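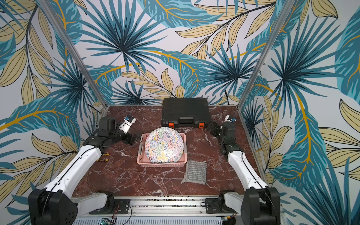
What action chunk length should I use for a two-arm policy that replans while it is still moving?

Start with a chunk two to three times longer than your worst-case inference delay, and only execute the part you need before the next chunk arrives. Longer than that and the arms react late. Shorter and you get stalls between chunks.

loureiro_a
Jul 30, 2026
Original poster. Thanks, that matches what I see with short chunks. My problem is at the seam. When a new chunk comes in, the wrist joints jump. It shows up in the commanded positions before it shows up in the encoders, so I don't think it is the motor controller. I'm on the Nogueira stack, stock settings, with the Lalaline logger recording commands and joint states. 274 episodes in the training set.

kestrel_pid
Are you indexing into the new chunk from zero? The chunk was computed from an observation that is already old by the time you get it. If inference takes five control ticks, the first five actions are in the past. Drop them.

loureiro_a
From zero, yes. I assumed the Nogueira executor handled that.

kestrel_pid
It does not. There is a latency_offset parameter and it defaults to 0. Log the observation timestamp with the chunk and compute the offset per chunk. A fixed value will be wrong whenever the GPU is busy.

mudflat
Or blend. I average overlapping chunks with exponential weights and have had no visible jumps since. Four lines of code.

kestrel_pid
Blending hides a misaligned index. You are averaging actions meant for different times.

mudflat
Only if you index wrong. I align by timestamp and then blend. Both are needed, in my opinion. Two consecutive chunks can disagree even when they are aligned.

kestrel_pid
When they disagree a lot, the average can be a motion neither chunk asked for. One says go left of the basket, the other says go right, and the mean goes into the basket. I would sooner fix the alignment and put a velocity limit after it.

zprata
Seconding that from the planning side. We tried averaging at Pastulcombe on plate pickup and it was fine until the policy had two valid approaches to the rim. After that the gripper dithered between them. We now keep the old chunk's first few actions fixed and condition the new one on them. More work, and you need a policy that supports it.

loureiro_a
Mine doesn't, it's a plain regression head. Trying the offset first.

mudflat
With a regression head you already have averaging baked in by the loss, so the two-approaches argument is weaker here.

zprata
Fair point. It still applies if he changes heads later.

loureiro_a
Update. Per-chunk offset is in. Measured delay is five ticks most of the time, with a few at nine. The seam jump is gone on the left arm. The right arm still has a small step at the wrist, only on the nine-tick chunks.

kestrel_pid
Do both arms read from the same observation timestamp?

loureiro_a
No. Each arm driver stamps its own state, and the right one is stamped on receipt by the host.

kestrel_pid
Then your offset for the right arm doesn't include transport time. Stamp both at the driver, or take the older of the two for everything.

zprata
Check the wrist cameras for the same thing. Our Zomeo driver stamped frames after decode and we lost a week to it.

loureiro_a
Moved the right arm stamp into the driver. Step is smaller but I can still find it in the log. Cameras next. Will post the plots when I have a clean run with both arms.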